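Work and Automation, Unit 5: The Stougaard Kitchen
Notes to go with the lecture. Please read before section.

Okay, so last time we were up in the clouds with productivity numbers, and a few of you asked (fairly!) what any of it looks like from where a worker is standing. So we're spending this unit on one workplace. Stougaard is a catering company in Soltimholm that runs lunch service for offices, and in March it started moving part of its table clearing and setting over to robot arms. The arms were planned and tested in simulation first, by a small outfit called Fevard, and the staff were brought in while that was still going on. Keep that order of events in mind, I'm going to come back to it.

Before the change, 9 people worked the lunch shift. After the change, 9 people worked the lunch shift. I put that on the board and somebody always says "so nothing happened." But go look at what those people do between eleven and two. Two of them used to clear tables. Now those two look after the arms, which means restarting them, wiping the fingers down, moving chairs, and deciding when to step in and finish a table by hand. Same pay grade, by the way. The job title on the schedule still says "dining room." 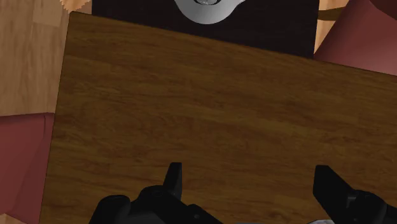
Amra Golob is one of the two, and her interview is the reading I most want you to do. She'd cleared tables for years and could tell from across the room which party was about to get up. The arm has no use for that. What it needs from her is patience with small stuff: a bowl a little too close to the edge, a spoon lying under a napkin. She says the walking was hard on her knees and she's glad to be rid of it. She also says she's more tired at the end of a shift, and it took her a while to figure out why. Waiting for a machine to maybe need you is a kind of work — and it doesn't show up on anyone's time sheet.

Now, the simulation part. Fevard asked the staff to sit in on the test runs, and I'd always filed that under public relations. I've changed my mind a bit. Amra and her coworkers caught things the engineers hadn't set up at all, like stacked cups, or a guest who leaves a coat on the table. Some of that got added. They weren't paid extra for it, and their names aren't on the project report. Who owns that knowledge once it's in the software? Write me a paragraph on it and bring it along.

Compare this with Dudach from unit 2, the warehouse, where the machines showed up first and the training came later. Over there people learned by working around the equipment, and they got good at it, but they also hid their workarounds from the supervisors. At Stougaard the workarounds got talked about out loud. I don't want to oversell it (the supervisor was in the room the whole time, and that shapes what people say), but the difference is big enough to argue over.

For section: read the Golob interview and the shift schedules, before and after. Mark every task that moved from a person to an arm, then every new task that landed on a person. The second column is usually the longer one when students do this carefully. Bring both on paper, please, we'll be passing them around.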